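Moving to a Smaller Apartment in Zurkstead

2018-09-28

In March I moved from a house with a cellar to an apartment on the fourth floor, and I want to write down what I learned about having less room. My old place was in Drivimby, a village where every family has a shed and every shed is full. I lived there for many years and I kept everything.

The movers asked me for a list, so I made one. It had 362 lines, and 30 of them were only jars. I like to make jam, but I do not make so much jam. I gave most of the jars to a neighbor, and she gave me back 4 of them with plum jam inside.

The books were more difficult. I told myself that I would keep a book only if I could remember how it ends. This rule was too strict, and I broke it on the first evening.
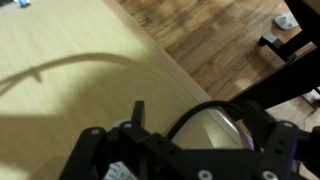

With the furniture I was more brave. The big cupboard from my aunt could not go up the stairs, so I sold it for 300 to a man from Mirkik who repairs such things. I was sad for one day. Then I noticed that I did not miss the cupboard, I missed the smell of it — old paper and lavender soap. I bought the same soap and put it between the towels.

What I still have not solved is the winter clothes. My sister says to keep them in bags under the bed, but my bed is low and the bags are thick. For now they stay in the hallway, and visitors must walk a little sideways.

If somebody reading this also lives in a small place, please write to me how you store your coats. I have one free hook left behind the bathroom door and I am saving it for the umbrella.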